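February
By Mali Mostyn

Nitden's repair library opens its doors to the whole valley

NITDEN -- The Bellis Repair Library is throwing its doors open to every household in the Mallberg valley, and we couldn't be happier! Members can now borrow from a collection of 583 tools, from soldering irons to sewing machines, for $30 a year.

The library started in a spare classroom with one shelf of donated spanners. It now has 400 members and a bright new home behind the Nitden pool, with room for evening classes in upholstery, bike repair and basic electrics.

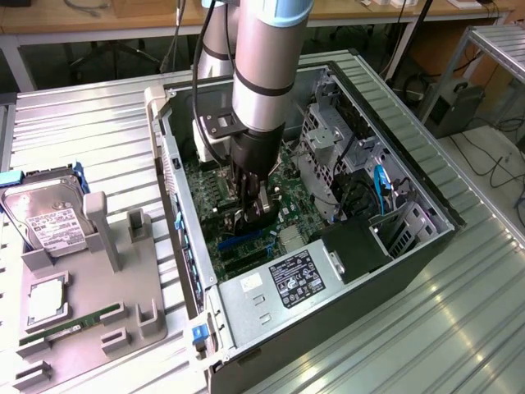

Home computers are the first subject on the new class program, and bookings are already coming in. Each session starts with the side panel off and the tower lying down, so the green motherboard is easy to get at, and then moves on to memory, fans and dust -- plenty of dust! Bring your own machine or share one of ours.

Classes start at 6.30 pm. The first 200 new members will get a free spot in a class of their choice.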